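From the practice shop: the vegetable rack is in its place

Dear readers of the Maltia newsletter,

In the last issue I wrote that the fruit and vegetable corner of our practice shop would be ready soon. Several of you asked me in the corridor what "soon" means in my language. It means July. The rack is now built, filled and standing against the wall, and the beginners' courses have started to use it.

For the new readers I will repeat shortly what the practice shop is. It is the room at the end of the ground floor in our house in Jindach, where people who learn the language can practice shopping before they have to do it in a real store. We have the shelf with packages, the bread counter and the cash desk with the play money. What we did not have for a long time was vegetables. We had cards with drawings of vegetables on them. The cards were good for learning the words, but you cannot put a card on a scale, and you cannot say "a smaller one, please" about a card, for on the cards all vegetables are of the same size. The tomato and the pumpkin were equal.

The rack came from Bitar, a small workshop in Plonach that makes furniture for market stands and farm shops. It was a display piece from their own showroom and for this reason we got it for a good price. It cost 132 euros, together with the delivery. I had measured the corner three times and I was still afraid when the van came. The tray is 54 centimeters deep, and the free place between the wall and the path to the cash desk is only a little more than this. It fits, and a person with a stroller can still pass, we have tried it.

The rack has wooden parts on a black metal frame. On top is a shelf for the fruit, and under it is the long tray which stands slanted, so that you can see everything from the front also when you are not tall. The tray is divided with thin pieces of wood. In the beginning I wanted to take these pieces out and let the vegetables lie freely, like on the market in my home town, where everything lies in one big hill. My colleague from the evening course was against it. She said that the learners should be able to say "next to", "between" and "on the left of", and for this they need borders. She was right. These small walls are now the most used part of the whole thing.

All the vegetables in the tray are artificial. I know that some of you would have preferred real ones, and we discussed it in two meetings. Real ones smell better, they have the right weight, and one can make a soup at the end of the week. But they must be bought new all the time, and somebody must be here during the holidays to throw them away. With artificial ones we can leave for the summer break and find the same cabbage in September.

I was surprised how much time it took to decide what goes where. I believed it would be the work of one short afternoon. We began at 4 and when we looked at the clock it was dark outside the window. The first arrangement was by color, and it looked beautiful, but in the lesson nobody could tell things apart, as all the green ones were in one corner. The second arrangement was by alphabet, an idea of mine which I do not want to discuss here. Now we have the arrangement by the kind of dish. The cabbages and the green onions lie together at one end, for many of our learners cook with both of them. The long cucumbers lie beside them, side by side, and the green chili peppers are on top of the cucumbers. The red apples got the upper shelf.

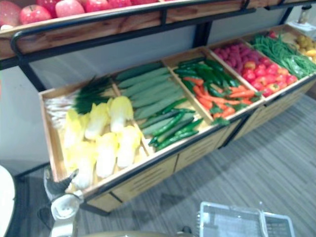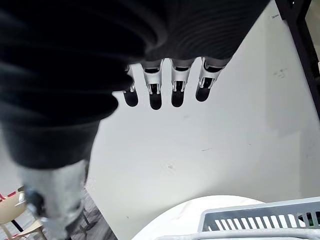 First picture: the slanted tray with napa cabbages, green onions, cucumbers and chili peppers, and the red apples on the shelf over it.

A word about the napa cabbage, which has the largest compartment. When the list for the order went around, I had written only "cabbage", and I thought of the round one. The participants of the morning course corrected me in a very friendly way. For half of them, the normal cabbage is the long pale one with the crinkled leaves, and the round one is something special. We had a long and lively talk about this, about how it is called in which country, how it is cut, and if one has to salt it overnight. I have not heard this group speak so much since the lesson about mothers-in-law. So the long one was ordered, and it was given the place of honor at the left end.

The green onions have also brought a new word question. In the textbook they are called "spring onions" on page 54, and on the price signs in the supermarket here they are called "scallions". We have decided to write "green onions" on our sign and to tell the learners about the other two. If you teach in the practice shop, please do this also, so that they do not come home with three vegetables when they needed one.

How to use the rack in your lesson

I was asked to write down some exercises which have worked. I put them here without a special order.

The simple shopping. One person is the seller and one is the customer with a list. Give short lists in the beginning. The customer may not point with the finger. This is hard, all of us point with the finger, me too.

The wrong place. One learner leaves the room, the others move one thing into a strange compartment, and the learner comes back and has to tell what is wrong and where it belongs. It is good for the prepositions. Please do not move more than one thing with the beginners. With my own group I moved everything, and afterward we needed the rest of the lesson to put it in order again.

The complaint. For the advanced course. The customer has bought something yesterday and is not satisfied. The seller must remain polite. With this exercise people become very loud and very happy, so close the door.

The recipe. The group chooses a dish and takes from the tray what is needed for it. What we do not have must be described, and the others guess it. In this way we have learned what is missing most (garlic, everyone says garlic).

Some requests to everybody

Please take the vegetables with the hand and do not let them fall into the basket from above. The paint is not so strong as it looks, and on the old fruit of the kindergarten group we saw what happens with the corners.

Please clean them with a damp cloth only. No spray, also not the one which smells of lemon.

The green onions should be taken at the thick part and not at the leaves.

Small children may use the rack when a grown-up stands with them. The black rail at the upper shelf is at a height where some children find it interesting to hang on it. It is not made for this.

When your lesson is finished, put everything back in its own compartment. There is a plan on the inside of the cupboard door. If you have a better plan, write it on a paper and put it in my box, but please do not change the rack alone, otherwise the next teacher will look for the cucumbers.

What comes next

We still need price signs. At the moment there are none, and the sellers invent the prices, which is good for the fantasy but bad for the exercise with the change. The Plonach workshop has offered us a set of 12 small wooden holders where one can push in a card. I would like to have the signs in big letters, with the price for one piece and the price for one kilo, as in the shops here both are written and our learners often mix them.

The second wish is a scale. If someone has an old kitchen scale at home, one with a round face and a hand, we would take it gladly. It does not have to be exact. The vegetables are not exact too, a cabbage of ours weighs less than a real egg.

And the third wish is garlic. I have written it on the order list already, in the first line, and underlined it.

The practice shop can be reserved in the green book at the reception, as before. If the book says that the room is taken, you can ask if the other group minds sharing. Most times they do not mind, they are even happy to have more customers.

With kind greetings from the ground floor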